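22/02/2023, Zupan bench

Citrus day! Set out the board, the black-handled knife, two lemons and a lime, plus the blue plate for slices. The scoop stays too - Fatos wants it for the sugar later. The tape squares make it so much easier to put everything back in its spot, I love them.

Tried thinner slices this morning and they smell amazing. Aiguo prefers them thick, so we'll do both and compare. Need more limes, and Eleni still has the good peeler. Ask her before lunch.
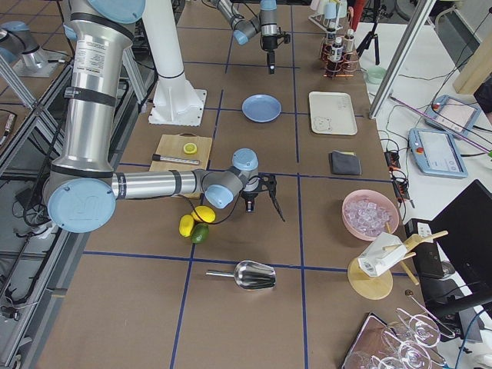
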